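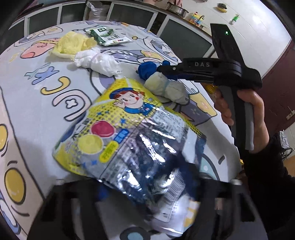
The Kitchen Table, June

Welcome to the small gallery of our flat in Tangate. My name is Skarphéðinn Damgaard and I write these pages in English so that my cousins can read them also. This month it is all about the table, where everything lands before it finds its right place.

The tablecloth
Pale grey-blue, with big cartoon drawings. I bought it at the market in Gandby for 9 pounds, and my daughter chose the pattern. I wanted stripes.

The snack bag
Yellow at the top and silver at the bottom, with a boy in a blue cap on it. He holds a hand to his rosy cheek. The small writing is in Chinese and I can read none of it, but I like his face very much.

The green and white pack
It goes in the drawer beside the cooker, with the other flat things.

Cloths and bundles
The yellow cloth is soft and I use it for the glasses. The cream one is rolled, with a thin light-blue band around its middle. My mother rolled all her cloths in this way and it saves much room in a drawer. The blue one belongs on the same shelf.

The white plastic bag
I twist them into a roll and keep them under the sink. At last tidying we had 18.

Next month I will show the hallway cupboard, if the new shelf has come by then.

Page changed 01/06/2026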